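Subject: Re: [rack-list] Small open rack, what goes where
From: Kornél Borbély
Date: June 11, 2018
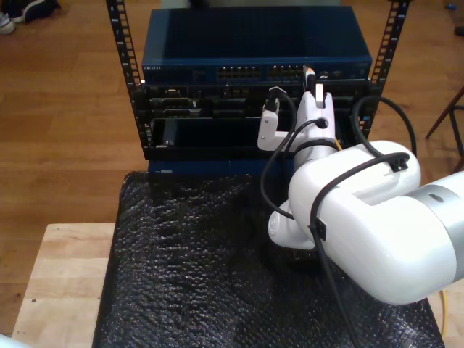
1. Order in the rack

I have the blue switch on top, the black multi-slot chassis directly under it, and the blue base panel at the bottom. It sits on a textured black mat on the bench, two perforated rails, no sides and no door. More on that further down, going through the questions in the order they came.

On Friday, Utau wrote:

> We are putting together a small rack for the Guduvthorpe office and I would
> like to copy what others have done instead of starting over. Questions:
>
> 1. Switch above the chassis or below it?
> 2. Do you leave a gap between the two?
> 3. Anyone using cage nuts on an open frame this small, or just clip nuts?
> 4. How do you label? Ours are all in one spreadsheet and it is already wrong.
>
> We have 50 patch leads in a box, mostly too long, and I would rather not
> order more.

Switch above, in my view. The ports face you at a height where you can read the numbers, and the leads drop down the side of the rail to wherever they need to go. When I had it the other way around in March, every lead from the switch had to climb past the chassis and I kept unplugging the wrong thing while swapping a card. The chassis is also the heavier of the two by a good margin, so low is better for an open frame that is not bolted to anything.

2. Gap

None between the switch and the chassis here. Ours pulls air in at one side and pushes it out at the other, so a gap gains nothing. Check yours first – if it vents through the lid, leave one unit free and put a blank in front of it.

3. Nuts

The rail holes on ours are rectangular, so cage nuts. Get the insertion tool, it costs very little and saves your thumbs. Fit all the nuts for one device before you lift it, and start the bottom screws first so that the weight rests on them while you line up the top pair. Do not tighten anything until all 4 screws are in. I had one rail pulled slightly out of true from doing a side at a time and the next device would not go in until I loosened everything again.

4. Labels

Dobos looks after the labels at our place and the rule is that the number on the device is the only number that counts. The spreadsheet gets corrected from the device, never the other way. The asset numbers run on from 1573, one per device, no letters and no room codes. Room codes were the problem before, things move and the code stays.

For the leads, a wrap label at each end with the same number on both. We tried colors for a while and ran out of colors.

5. The long leads

Keep the long ones for anything that leaves the rack and buy a bag of short ones for inside it. I know you said you would rather not. A two meter lead coiled between two devices one unit apart ends up hanging in front of the chassis, and then you cannot get a card out without moving it. Hook and loop ties only, please, no zip ties on data leads.

One thing you did not ask. Power up the chassis by itself before the switch goes in above it, and leave it an hour. Getting at the top edge of the cards is much easier with nothing over them, and if a module is badly seated you will want that room.

Turken asked off list for the depth of our frame. I will measure it on Wednesday and post it here.

Kornél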